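March 13, 2021
Gripper comparison, bin cell - Celov fingers against the old Bepari pair

Rehema and I started late today, the controller did not accept the new tool file until Hélder found the wrong payload value in it. After this we changed to the narrow Celov finger set and left everything else on the KUKA as it was. Speed is at 300 mm/s for the approach, same as in the August runs, so the two sets can be compared.

Objects are the mixed set: green bowl, trowel, soda can and the others. The bowl is the one I worry about. It is translucent and the depth camera has always had trouble with it, also the metal slope under the rear wall gives reflections. For the bowl I want the finger to come down just to the right of it and then close on the rim.
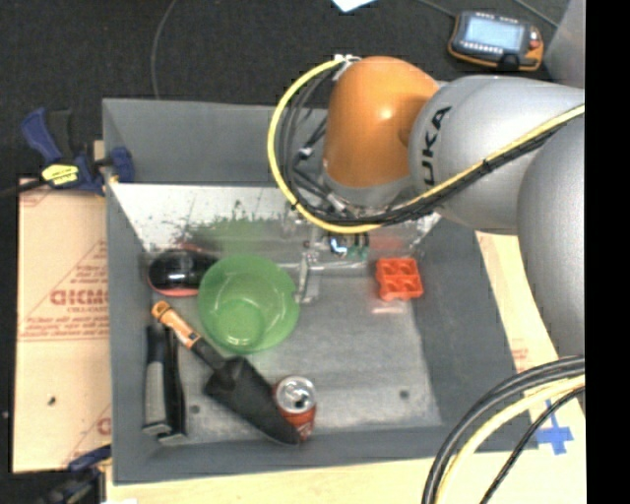
1. Cables
The yellow cable makes a too wide arc beside the orange joint. I would like a second cable tie on the bundle before we use larger wrist angles. Josphat has the short ties in his drawer.

2. Fingers
With the Bepari pair we needed 5 mm of free space beside an object. For the Celov we try with 2 mm, first on the can and then on the bowl. The trowel lies against the can, so the planner should take the trowel first - please check that it really does this and write down the order.

3. To do
Ask Digby if Jurkudano can send softer pads.
Repeat the calibration against the blue tape cross if somebody moves the bin. The clamps on the left side stay closed.
Océane wants the raw logs, not only the table.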